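Bavham Cloth Handling Project
Progress report to the Hopkin Fund, period ending May
Prepared by Nia Prothero, project lead

Summary

The grant pays for a set of teleoperated demonstrations of folding and stacking garments, and for a first policy trained on that set. At the end of May we have 588 accepted episodes. Collection is on schedule. Training started later than the plan said and the first results are mixed. Spending is within the amounts agreed, apart from one line described under Budget.

Work done in the period

The two-arm station at Bavham was in use for the whole period. Anathi Sibiya ran collection and trained two new operators. Each operator now completes 20 practice episodes before any of their work is counted, up from five in the original plan. The change came after we reviewed the early recordings and found that new operators paused for long stretches before each grasp. A policy trained on those recordings learns to pause too.

An episode starts with garments in or near the basket and ends when the operator marks the task as finished or abandoned. We record the joint positions of both arms, the gripper openings, the view from above the table and one view from each wrist. The wrist views matter most at the point of grasp. From overhead, an arm often hides the cloth it is working on, and a reviewer can't tell whether the fingers have taken one layer or two. The close view usually settles it. Where it doesn't, the episode is tagged "layers unknown" and kept out of the single-layer training set.
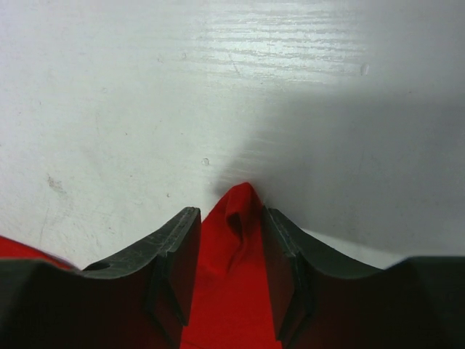 Episode counts and rejections

The target for the period was 300 accepted episodes of folding and the remainder in stacking. We met the folding target in the second half of the period and moved the operators over to stacking at that point.

Rejected episodes are kept on the server but not counted. The reasons for rejection were:

Dropped frames in one or more camera streams
Operator restarted the task partway through without marking it
Garment pulled off the table
Wrong task label

Dropped frames were the largest cause by a wide margin. They were traced to a single overloaded USB hub. Anathi replaced it and the fault has not come back. Wrong labels are now caught the same day, as a second person checks the list before the station is shut down.

Garments

We began with plain cotton T-shirts in one size. The set has since been widened to 11 garments in different colors and weights. Dark fabric is still the hardest for us. Black cloth lying against black fingers gives the wrist camera very little to work with, and reviewers disagree on those episodes more than on any others. We have raised the light level once and plan to try a second lamp on the left side before buying anything else.

The Enard annotation tool went into use halfway through the period. Reviewers mark the time of each grasp and release. It is slower than we hoped – a long stacking episode can take more time to mark than it took to record – but agreement between reviewers has improved and we intend to stay with it.

Training

A first policy was trained on folding episodes only. It reaches for the garment reliably and closes on the fabric most of the time. It is weak at the second fold, where it tends to let go too early. We think the cause is in the data: operators used several different methods for that fold, and the written instructions allowed all of them. The instructions now give one method. Episodes recorded under the old wording are marked so that we can train with and without them.

No policy has been trained on stacking yet. 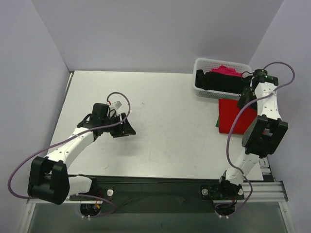

The two-arm station, with garments in and in front of the basket.

Budget

Operator hours are in line with the plan. Storage costs ran over because we kept the rejected episodes at full resolution. We have moved them to slower disks and expect the line to come back to plan in the next period. The gripper finger pads supplied by Rokuria were cheaper than quoted, and the saving covers most of the overrun. No transfer between budget lines is requested.

Plans for the next period

Complete the stacking set, including episodes that start with mixed garments in the basket
Retrain the folding policy with and without the older second-fold episodes
Try the second lamp and repeat the dark fabric episodes under it
Write up the labeling rules in a form other groups can use

We would like to agree with the Fund on what is to be released at the end of the grant. Our preference is to release the accepted episodes and the grasp labels together, and to leave out the rejected ones. Anathi has drafted a short note on file formats and can send it on request.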